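「捨てない人ほど、袋を捨てられないんですよ」

量り売りの店「ハンドゥーラ」の店主は、そう言ってレジ下の引き出しを開けた。輪ゴムで束ねたポリ袋がぎっしり詰まっている。脱プラスチックを掲げて開いた店の、いちばん開けたくない引き出しだそうだ。

商うのは豆、米、乾物、それに石けん。棚の瓶は42本あり、客は自分の容器を持ってくる。というのが建前で、開店した2月には、手ぶらの客ばかりが続いた。

「容器をお持ちですか、と聞くと、みなさん叱られたような顔をなさる。こちらは豆を売りたいだけなのに」

結局、紙袋を一枚29円で置いた。これがよく売れる。豆より売れた日もあったという。

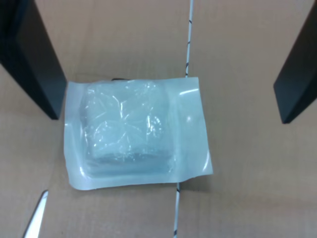 仕入れの話になると、店主の口はさらに重くなった。焙煎豆は「アレムネ」という小さな輸入元から取っている。志の高い会社で、送り状には環境への配慮が長々と書いてある。

「その送り状が、ビニールのポケットに入って届くんです。電話で言ったら、濡れると読めなくなりますから、と。まあ、正論ですよね」

店を始める前は包装資材の営業を長くやっていた。昔の同僚には、転職というより自首だと言われたらしい。

「包むのが悪いとは思っていません。湿気たせんべいを食べて地球を思える人は、そんなに多くない。うちの海苔だって、瓶に移したらほぼ80人に『前のほうがパリッとしていた』と言われました。全員、正しい舌をお持ちです」

海苔はいま、もとの個包装のまま棚の隅に並んでいる。値札の字だけが少し小さい。

来年の目標を尋ねると、店主はしばらく瓶のふたを拭いていた。

「容器を持ってくる人を100人にしたい。無理なら、紙袋を30円にします」

帰りに黒豆を買った。容器は忘れてきたので、29円払った。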